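Minutes, Stutow Community Choir planning meeting
11 Sep 2018

**Present:** Kyung-hwa Kang (chair), Anas Ouali (minutes), plus section leads for soprano, alto, tenor and bass
**Apologies:** our accompanist, who is at a wedding

## 1. Last minutes

Approved with one fix. The alto lead's solo was in the second half, and I had it in the first. Sorry!

## 2. How the May concert went

Kyung-hwa wanted this in the minutes properly, so it goes in properly: we sold 120 tickets, the most we have ever sold for a spring concert, and people stood up at the end of the river songs. The tenors are still talking about it (at length). The bass lead said the slow piece before the break was the best blend he has heard from us in years, and everybody agreed with him, even the sopranos.

Things to do better: the programs had the running order wrong on the back page, and the interval ran long while people waited for coffee. Two coffee tables next time, one on each side of the hall.

## 3. Winter program

This took up most of the evening and was a lot of fun. Kyung-hwa played us recordings of three pieces she is keen on. The Ghoneim arrangement of the lullaby set went down best. It has a lovely rocking line in the altos, who for once get the tune. It's in 9 short movements and we could do all of them, or pick the strongest and leave room for carols.

**Decided:** learn the whole set, then choose in rehearsal. Kyung-hwa to order 67 copies, enough for every member and the accompanist.

The tenor lead asked if the last movement could go down a tone. Kyung-hwa said to try it as written for a month first. The tenor lead said he would try it as written for a month and then ask again.

The sopranos would love to bring back the candle carol. Agreed, as an encore.

## 4. Joint day with Natesitz

Very good news! The Natesitz singers have said yes to a shared workshop day. They'd like to spend the morning on warm-ups and rounds, then each choir teaches the other one song in the afternoon. Anas offered to teach ours, with help from the bass lead on the rhythm.

We talked about which song. Something quick to pick up by ear, with parts that sound good early on. The ferry song won easily.
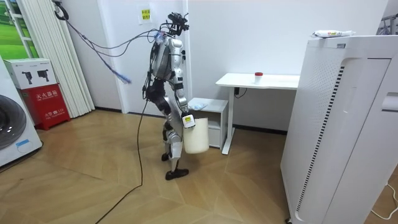 Lunch will be bring-and-share. The alto lead is making her bean soup in the big pot and asks that people bring their own bowls. Natesitz have 6 singers who don't eat meat, and she says the soup suits everybody.

**Action:** Anas to send Natesitz the words and the four part recordings.

## 5. New singers

Open rehearsals went so well last year that we're doing them again, with no audition and no need to read music. Kyung-hwa will start each one with a round so that newcomers are singing within five minutes of taking their coats off. Section leads to sit beside anyone new.

**Action:** soprano lead to put posters up at the library and in the window of Grustness, who have always been kind about giving us the good spot by the door.

## 6. Any other business

Black folders: some are falling apart. Bring yours to rehearsal if it needs tape.

The bass lead has found the missing pitch pipe in his coat.

Next meeting after the first full run of the lullaby set. Kyung-hwa to confirm the date by email.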